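Ticket 1996 – Left gripper drops tracking during two-handed recording
Opened by: Telmo Cifuentes
Assigned to: Bláthnaid Sheehan
Site: Staltby
Priority: Medium
Status: Waiting on part

Telmo Cifuentes, Friday 9:40
Left unit of pair 11 loses its pose partway into a run. The recorder keeps going and shows no error, but on playback the left track freezes and then jumps. The right unit is clean the whole time. Restarted the recorder twice, same result. Swapped the two USB ports on the hub and the fault stayed with the left unit.

Bláthnaid Sheehan, Friday 10:15
Is this before or after the Palton update? Please send the log and keep the pair out of the afternoon session.

Telmo Cifuentes, Friday 10:50
After. Log attached. In-ho ran the same task with pair 13 on the same software and got no dropouts, so I don't think it is the update. The jump always comes when the operator turns the wrist inward. View from the left unit, marker on the other one in sight:

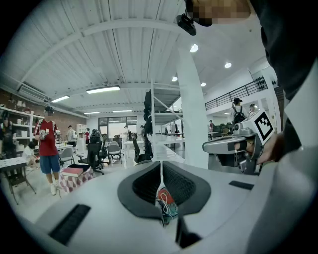 Pair 11, left unit view. Cables show through the gap in the middle of the pad.

Bláthnaid Sheehan, Friday 11:30
Log has 200 missed frames from the left camera in one run, all in short bursts. Marker detection is fine between the bursts, so leave the marker alone. I suspect the cable. Power down, open the left body, and check the connector behind the grip. Do not pull on the bundle with the power on – we lost a board that way in October.

Telmo Cifuentes, Friday 13:20
Opened it. The connector was seated but the latch is cracked, and I can move the plug with one finger. Taped it down as a test. One run with no missed frames, then a second with a short burst at the end. Better but not fixed.

Bláthnaid Sheehan, Friday 13:45
Replace the harness. Georges has ordered one from Nedska. Tag the pair and leave it on the repair shelf. Runs from this morning should be marked bad for the left hand only.

Telmo Cifuentes, Friday 14:05
Tagged and shelved. Morning runs marked.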